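Section 9: Looking After Your Undaron Stone Table

Thank you for getting this far in the guide! Your table is together and level, so all that's left is learning how to live with it. Stone is tougher than most people expect, but it does have its moods, and a little care in the first few weeks goes a long way.

Before you start, take off your watch, rings, and anything with a buckle that might swing down as you lean over the top. Have two soft cotton cloths ready, a bowl of lukewarm water, and the small bottle of Makia stone soap from parts bag 11.

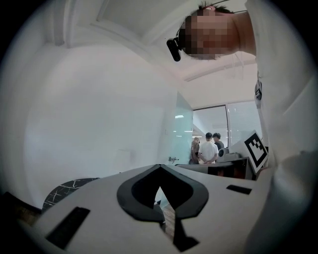 First cleaning

1. Dust the top with a dry cloth, working from the middle out to the edge, so you don't drag grit across the polish.

2. Add one capful of soap to the bowl. (Please don't be tempted to add more, as it only leaves a film you'll have to chase later.)

3. Wring the second cloth out well and wipe in wide, easy circles. Go around the rim last.

4. Dry the top right away with the first cloth, shaken out. Leave it bare for 30 minutes before you put anything back.

CAUTION: Never use vinegar, lemon juice, or bathroom cleaner. They will dull the polish, and no amount of rubbing brings it back.

Sealing

5. Test whether the stone needs sealer by leaving a few drops of water on it while you make yourself a coffee. If a dark spot shows when you wipe them up, it's time.

6. Spread a thin coat of Rowlands sealer, let it sit for 9 minutes, and buff until the cloth glides.

Note: White veins can feel slightly different under your fingertips from the dark stone next to them. Our finisher, Ewan Yule, gets asked about this a lot, and he'd like you to know it's perfectly normal.
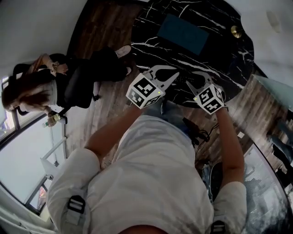

Round top in black marble with white veining.

7. Write the month you sealed the table on the card in the back of this guide. If you need more sealer, ask for item 662 at our Erasley shop.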